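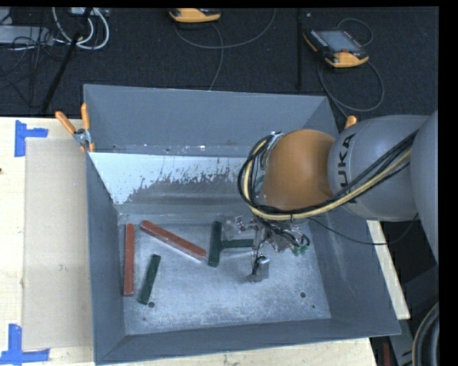 ## Setup

Project: sorting blocks out of a bin, shared workshop build. Report 2, Sunday, March 26, 2023.

The arm is a KUKA, reaches into the gray metal bin from the right. Bin is clamped at the rim (orange handles) so it can't walk when the fingers bump a wall. Blue tape on the table marks where the corners of the cardboard go — don't peel it, we lost a whole evening to that.

Blocks are wood, reddish-orange and dark green. The T-shaped green one is the hard one. Straight blocks only need an angle, the T needs an angle and a side.

## What we ran

- 20 tries per layout, 9 layouts
- Speed kept low, teach pendant within reach
- script is called Jorkby, second version (first one is dead, ignore the old folder)

## Problems

Sloped walls. Anything that ends up against the slope, the fingers come in too steep and hit metal. Moved the approach point up and in, helps somewhat.

Cables at the wrist are bundled in a loop. Turning the wrist too far pulls on them, so rotation is limited in software now. Means 2 grasp angles are unreachable. Not fixed yet.

Shadows on the floor of the bin got picked up as green blocks. Raised the threshhold, then it missed real ones. Still tuning.

## Next

Relabel the T pictures, retie the cables, rerun layouts 4 and 7. Full results table goes in the June report.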